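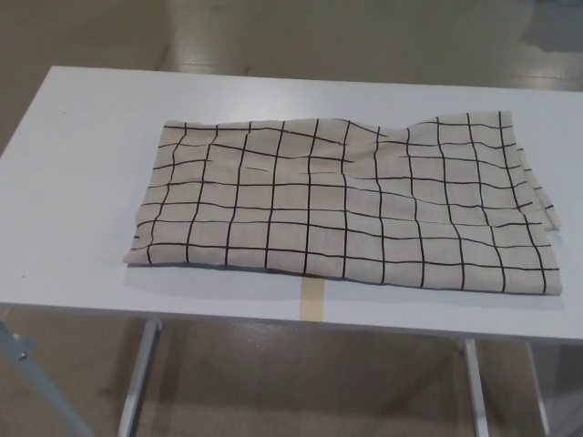
July
By Dagim Wubshet

Tips for cloth-folding software on a small bench

These come from the bench at Vieira, where we run an Atis arm over tea towels, napkins and the odd pillowcase. The perception side is Fleller and the planning is done in Kalov. Most of what follows should carry over to other packages, though the names of the settings will differ. I have left out grippers and fingertips, which need a page to themselves.

Setting up the table

Pick a table colour your cloths don't share. A white top is fine for dark or printed fabric and poor for white napkins. If you handle both, keep a large sheet of matt grey card to lay over the top for the pale things, and save a separate segmentation profile for it. Don't try to make one profile cover both surfaces. We did that for a month and it was bad at each.

Matt is better than gloss. If the top is shiny, a coat of matt furniture varnish will do more for your masks than any amount of threshold tuning.

Crop the floor out before anything else runs. A polished floor throws back the ceiling lights as long bright streaks, and Fleller will happily call one of those a napkin. Set the crop to the tabletop with a small margin inside the edge. If the table gets knocked, the crop is wrong, so run the table check at the start of each session. It takes less time than filling the kettle.

Use low-tack tape for position marks. Masking tape comes off cleanly if you change it before it bakes on. Put the mark where it will still show when the cloth is down, even if only the end of it does. Then add the tape to the list of known fixtures in the scene file, with its colour. Tape is close in colour to unbleached linen, and an unlisted strip touching the hem will be joined on to the cloth as an extra corner. I have watched the arm go down and pinch at tape with great confidence.

Wipe the top down. Specks and fluff don't matter much to the mask but they do to the height map, where a crumb under the edge of a towel reads as a lifted layer.

Lighting

Overhead light alone is good for colour and bad for creases. Add one low lamp from the side if you want the wrinkle detector to be any use. One is enough. With two facing each other the shadows cancel and you are back where you started.

Fix the exposure and the white balance. Leave them on automatic and the image changes when the arm comes over the table, which is just when you need it to stay still.

The shadow under a thick hem is the usual cause of a mask that is too big. In Fleller, turn the shadow margin up until the mask edge sits on the fabric, then back it off one step. Check it on a doubled cloth as well as a single one – the shadow is deeper where there are more layers.

Checks, stripes and grids

A printed grid is a gift and a nuisance. The gift is that the lines bend where the cloth bends, so you get a fair reading of the wrinkles without depth. Turn on the pattern option and let it fit the lines.

The nuisance comes in three parts. First, the corner finder looks for right angles, and a checked cloth is full of them. Tell it to search only along the outline of the mask. Second, tracking can slip by a whole square. The pattern matches itself one cell over and the software reports a perfect fit. Tie the tracking to one true corner or to a bit of label stitching if there is any. Third, some prints are drawn to look hand-done, with lines that wobble on purpose. If the detector says a flat cloth is wrinkled all over, it has believed the drawing. Lay the cloth out, smooth it by hand, press "learn flat", and it will measure against that.

Wash the cloth a few times before you learn it. New cotton shrinks, and the saved pattern will be slightly too big ever after.

Finding edges and layers

For a folded cloth, the side with the fold and the side with the loose edges need different treatment, and the planner has to be told which is which. Fleller gives each edge a label and a confidence. Don't throw the confidence away. In Kalov, set the planner to ask for a second look when it is low. A second look means moving the camera a hand's width to one side and taking another picture. It costs a moment and saves a dropped towel.

Frayed edges need the outline smoothing turned up. Threads sticking out will otherwise be read as tiny corners. Turn it up too far and the real corners go round, so test on the worst cloth you own and leave it there. Or trim the threads. Scissors are allowed.

Layer counting is weak in every package I have tried. If the job depends on picking one layer out of a stack, don't trust the number. Plan the pinch, lift a little, look again, and compare the outline before and after. If the whole stack has moved, put it down and try closer to the edge.

A corner that curls up is easier to pick than a flat one, so let the planner prefer it. The setting is called lift bias in Kalov and it ships at zero.

Planning the fold

Flatten first, fold second. It sounds obvious, but the default task order goes straight to the fold if the mask is "rectangular enough". A towel with a dip along the top edge will pass that test and then fold crooked. Tighten the rectangle test, or add a smoothing step that always runs.

Smoothing by dragging works best from the middle outwards, slowly. Smoothing by lifting and laying down again works better on heavy cloth. Keep both as separate skills and choose by weight, which you can read from the wrist when the cloth is first lifted.

Set the approach height with the legs and frame of the table in the collision model as well as the top. People model the top and forget what is holding it up, along with whatever stand is bolted in front. The arm seldom goes down there, but when a cloth slides off the near side and the recovery routine follows it, you will want that metal in the model.

Keep release points inside the table edge by 60 millimetres. Closer than that, and the weight of the hanging part pulls the rest after it.

Limit retries to 2 for any one grasp. After that the software should change something: the corner, the angle or the speed. The same grasp tried over and over only pushes the cloth into a ridge, and then the scene is harder than when you began.

Slow the last part of the lay-down. Air trapped under a fast fold lifts the top layer and shifts it. We run the last stretch at a quarter of normal speed.

Calibration

Do the camera-to-arm calibration after every move of the stand, and after any tightening of its bolts. A small twist at the bolt is a large miss at the far side of the table.

Keep a printed target in a drawer, mounted on something stiff. Paper taped to the table will cockle with the damp, and you will calibrate to the cockle.

A quick test between full calibrations: have the arm hover over the tape mark and look straight down. If the tip is off the tape, stop and do it properly.

Logging and keeping files

Save the picture taken before each grasp, the mask, the chosen point and the result. Those four things answer most questions later. Video is nice but I rarely open it.

Name the folders by cloth and then by session. We had 897 runs in one folder named "test" before anyone sorted it, and sorting it took the best part of a wet week. Some of those runs still have no cloth type against them and can't be used for anything.

Mark failures when they happen, in plain words. "Picked up tape" is more use than an error code. Keep the list of words short and pinned up next to the screen, or everyone makes up their own.

Write the Fleller profile name into each log. Results from two profiles look alike in a chart and don't mean the same thing.

Once in a while, replay old pictures through the current settings with the arm off. Kalov has a dry mode for this. It will show you if a change made for pillowcases has spoiled the tea towels. I do it before every update and keep the old version installed until the replay is done.

Odds and ends

Iron nothing. If the software only works on ironed cloth you want to know now.

Turn each test cloth over now and then. Printed cotton is often much paler on the back, and the segmentation needs to have met both sides.

Start each cloth in a different pose. We use 4: flat, folded once, bunched in the middle, and dropped from hand height. The dropped one is the slowest to get right, and I would leave it until the others pass.

If detection goes wrong suddenly in the late afternoon and was fine at lunch, look at the window before you look at the code. We fitted a blind.

Sleeves should be kept out of the camera's view when you reset the cloth. Fleller waits for a still picture before it starts, but a checked shirt cuff resting at the edge of the table has been taken for a napkin more than once. Step back, then press start.

Clean the lens on the same day you wash the cloths. Lint gets on everything, and it builds up too slowly for you to notice it in the pictures.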